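Search the forums Enter keywords Advanced
Home Forums New posts Members Log in

Standing desk as a kitchen side table – mad or fine?

kieu_st_upstairs
Moving things round in the flat and I've run out of bench. Kitchen is tiny, 3 drawers and a sink basically. We've got a white standing desk that's been doing nothing since I went back to the office and I want to put it in the dining end as a spot for fruit, lunches, coffee stuff. Partner reckons it will look like an office had a picnic.

Has anyone done this long term? Main worries:
– wobble
– the top marking (juice, tea, banana goo)
– where the shelf unit goes, on top or on the floor

Budget is 200 tops incl. any shelf. Don't want to drill, we rent.

pretance
Done it for 2 years. Fine. Keep it low, wobble is only a thing when you wind it right up. Wipe spills straight away and dont put a hot pan on it, mine's got a ring.

Herno
Going to disagree. A desk is a desk. Edges aren't sealed for kitchen use on half of them, water gets in and the top swells. Get a proper trolley, second hand they go for nothing. You can wheel it out of the way too.

pretance
She said dining end Herno, not next to the sink. It's fruit.

Herno
Fruit leaks. Have you ever left a nectarine over a long weekend

pretance
ok yes

mytho_h
Mỹ Hứa here, used to post as myhua before the forum ate my password. I've got one of these set up in the spare room end of ours and it's been good. Notes, in a rush sorry, picking up kids:

1. Back edge to the wall. Anything tall goes at the back against the wall. I've seen people put the shelf at the front corner and you just knock it with your elbow.

2. Mesh shelf not solid. A black wire one with a couple of light wood boards looks decent against a white top, and you can see through it so the corner doesn't go dark. Small stuff on the boards, heavy stuff on the bottom one.

3. One small basket, no more. Yellow plastic woven type is good, you can rinse it under the tap. Big bowls fill up with keys and receipts. Bananas beside the basket, they go brown quicker jammed in with apples. Same kind of layout:

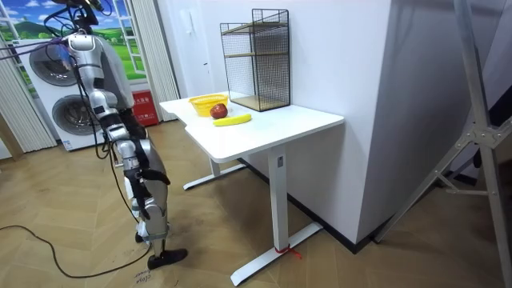
4. Feet. The T feet stick out along the floor further than you think. Measure the foot as well as the top or you'll be kicking it every morning. Ours was 3 fingers too long for the gap and had to go on the other wall.

Thats it. If it's an electric one unplug it when you've got it where you want it, my youngest found the button and sent the oranges for a ride.

kieu_st_upstairs
This is really helpful thanks!! Didn't think about the feet at all. Just measured and it'll fit but only if the bin moves. Bin can move.

Is the red string on the front leg doing something or just there?

mytho_h
Dunno. You can tie a bit round the base if you want to mark where the foot sits, so it goes back to the same place after you mop. I use tape on the floor, same thing.

baotrinh
Tape on a wood floor in a rental, careful. Pulled the finish off ours and lost some bond over it. String is the better idea if you need anything at all, or felt pads and a pencil dot on the skirting.

Also re bananas – hang them. I don't get why anyone lays them down flat. Bruise on the underside every time.

Herno
For once I agree with Bảo. Hook under a shelf, done.

pretance
Bananas last 4 days in my house wherever they are, its not worth a hook

baotrinh
You don't buy them green enough.

mytho_h
Not hooking mine, the mesh is already full of tea. And if you hang them off the shelf the whole thing gets tippy unless there's weight on the bottom board.

Herno
Which is my point about trolleys. They have a rail. For hanging.

muvau_nora
Hi, long time reader. Question about the shelf – does the mesh not collect dust and grease? I had a wire rack near the stove in my old place and it was disgusting by November, every little square had fluff in it. Ended up in the bath with a toothbrush for an hour.

mytho_h
Near the stove yes it would. Ours is nowhere near. I take it outside and hose it when I remember, twice a year maybe. Boards come off first. Dry them properly before they go back in or they cup.

kieu_st_upstairs
Ours would be across the room from the stove so should be ok. What are people putting on the two boards? I was thinking mugs on the bottom and tea/coffee in the middle, lunchboxes on the desk.

pretance
Mugs at the bottom is right. Lunchboxes I'd stick in a drawer, they breed.

baotrinh
Leave some desk clear!! Whole reason for doing this is a spot to put the shopping down. First time I set ours up I filled the lot and then had the groceries on the floor again. Everything down one end, other end stays bare. Took me 2 goes to get that through to my brother who thinks a flat surface is a place for mail.

mytho_h
Yes this, basket goes to the left end for us and the right stays free.

Herno
What about the top though. Still no answer on the edges

muvau_nora
I ran a bead of clear silicone along the edge of mine where the banding was lifting. Bit ugly up close. Hasnt swelled. Would do a neater job with masking tape either side if I did it again.

Herno
Alright that's fair. I'd check the underside too, near the leg screws.

pretance
Or a cork mat under the kettle and stop worrying.

kieu_st_upstairs
No kettle on it, kettle stays by the sink. OK so plan is:

– desk to the long wall, wound down low
– mesh shelf at the back, mugs on bottom
– one basket, left end
– silicone on the front edge if it looks dodgy
– bin moves to beside the fridge
– bananas tbd

Will do it tomorow night, partner's out. Will see if he notices.

baotrinh
He'll notice the bin.

Herno
If it swells come back and tell us

kieu_st_upstairs
Quick update, it's in. Steadier than I expected when it's low, tiny bit of movement if you lean. Found a mesh shelf at the tip shop, has 3 boards in it, so took one out for the tall coffee tin. Still heaps left of the 200. He did notice the bin, wasn't keen, then made his lunch on the desk so I'm counting that.

One thing, the wall behind is getting little scuffs from the top corner. Anyone got a fix that isn't more tape?

muvau_nora
Stick on felt dots on the back edge of the desk, not on the wall. Two each end.

kieu_st_upstairs
Got some of those for the chairs already, will use the leftovers. Ta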